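Section 4. Work area rules for two-arm cells

Applies to Medero bench cells with one or two arms, controller software 4000 and later. Read Section 3 (Stops and Power) first. Site rules at Lisdale and Idstead take priority where they are stricter.

4.1 Who may be at the bench

One person is the cell operator for the shift. The operator holds the enable switch and signs the cell log. Other people may stand at the bench only when the arms are in Hold.

Caution: Hold keeps the motors powered. Do not reach between an arm and the table in Hold. Use Stop.

4.2 Reaching into containers

Set a floor limit for every container an arm will enter. The table limit does not protect the inside of a bowl, a bin or a case.

1. Put the arm in Guide mode.
2. Lower the fingers by hand until they are just clear of the container bottom.
3. Press Set Floor. The pendant shows the new limit in millimeters.
4. Raise the arm above the rim and save the limit under the container name.

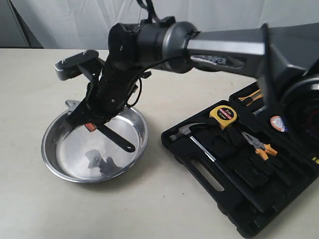

Figure 4-1. Gripper lowered into a steel bowl, with an open tool case alongside.

Note: Polished metal gives false readings on the wrist camera. Turn on Glare Filter for steel bowls and pans, and check the floor limit by hand at the start of each shift.

4.3 Preparing the table

Do these steps with the arms parked and the cell in Stop.

1. Wipe the table and remove anything that is not on the task sheet.
2. Set out the containers. Leave the open strip at the back of the table free for arm travel.
3. Place cases flat, with latches where the operator can get at them without leaning across the bench.
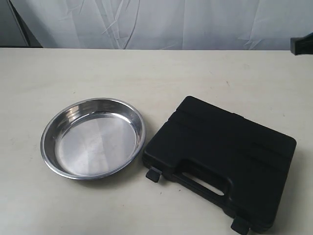 4. Open the case lid fully if the task needs it open. A half-open lid counts as an obstacle and must be entered as one.
5. Walk to the pendant and select Confirm Layout - code 121 means the layout does not match the saved one.

4.4 Tools as payload

Weigh each tool before its first run and enter the weight on the Rathjen payload sheet. The limit for this gripper is 182 grams at full speed. Heavier tools need Slow mode, and nothing over the Slow mode limit on the sheet may be lifted at all.

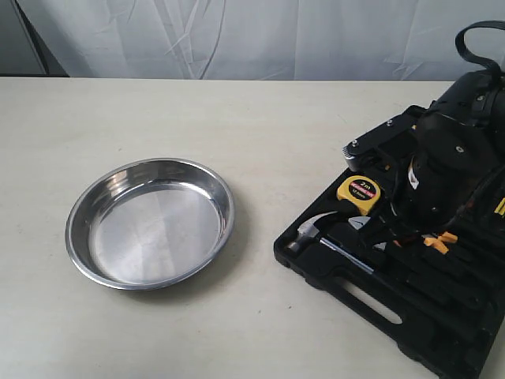 Payload checks are done per tool, and a weight from one case must not be carried over to another. Tools that look alike can differ enough to matter. For a case laid out like this one, make separate entries for the 2m tape measure and the hammer. The hammer also needs a grip point entered, as the head and the shaft balance very differently. If the sheet has no entry for a tool, the arm must not pick it up.

Sharp tools are handled with the blade closed or covered. Blades that cannot be covered stay off the bench.

4.5 Two arms over one container

Only one arm at a time may close on an object unless the task is marked Shared. The other arm waits outside the rim.

1. Assign the container to one arm in the Zones menu.
2. Set the wait point for the second arm.
3. Run the task once in Slow mode with a hand on the stop button.
4. If the arms come within 46 millimeters of each other, the cell goes to Hold. Press Stop, then move the wait point before restarting.
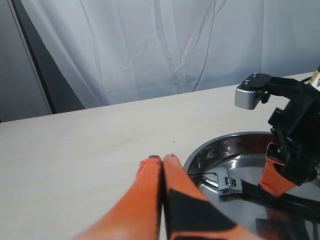 Figure 4-2. Wrist camera view. One arm is over the bowl and wrench, the other gripper is in the foreground with its fingers together.

Caution: Do not clear a distance Hold from the pendant more than once in a run. Park both arms and repeat step 2.

4.6 End of shift

Park the arms, press Stop, and take all tools out of the containers. Check finger pads for cuts. Record any Hold or code in the cell log with the task name. Logs are kept at the bench until the May review.

Section revised 28 July 2026.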